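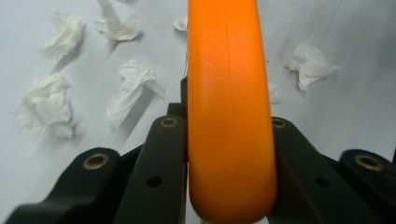

The orange thing, and other contents of the third drawer

Every kitchen has a drawer where objects go to lose their names. Ours is the third one down, left of the cooker, and it sticks. I have been meaning to turn it out since we moved to Sedgwick, and on 29th September, with rain coming in sideways and a perfectly good book to avoid, I did.

The orange thing came out early. It is long, smooth and very orange, brightest down the middle and rounded at the end, and it gets a bit wider as it goes down. I have owned it for years. I could not tell you what it is.

My first theory was the handle of something. I went through the rest of the drawer looking for a thing that lacked a handle and found a potato masher with a perfectly sound one, a pastry brush that has gone bald and a lid for a pan we gave to my brother. My second theory was that it belonged to the salad spinner. The salad spinner broke in Emton two houses ago, so I can't check, and I don't want another salad spinner just to settle it.

I rang Nidia Rengifo, who lived with us in Emton and cooked most of the meals worth remembering. She said it was mine. I said I thought it was hers. We were both very polite about it.

Mareike Ackermann came round for tea while the whole lot was still spread over the worktop and picked up the orange thing straight away, as everyone does. She thinks it's a toy. She turned it over for a while and said it was nice to hold, then asked if I was keeping the fish slice. I was not keeping the fish slice. She went home with that and a jar of cloves.

The rest, for the record. Birthday candles, mostly stubs. A Girkura tin opener that opens tins in the sense that it makes a start. The instructions for a Wandance hand blender in every language except the one I wanted, and no blender. Elastic bands which had become one elastic band. A key. I tried the key in everything in the house, including the piano stool, and put it back.

I filled a bag for the charity shop and a smaller one for the bin, wiped out the crumbs and ran a candle stub along the runners, which my mother swears by. The drawer now sticks slightly further in than it used to.

As for the orange thing, I had it in the charity bag for an hour or so. Then I imagined somebody in the shop trying to put a price on it, and then I imagined needing it the following week, for whatever it does. It's back in the drawer, at the front, next to the key. If you recognise it, please leave a comment. Nidia, I know you read these.

The cupboard under the sink is next, probably in October.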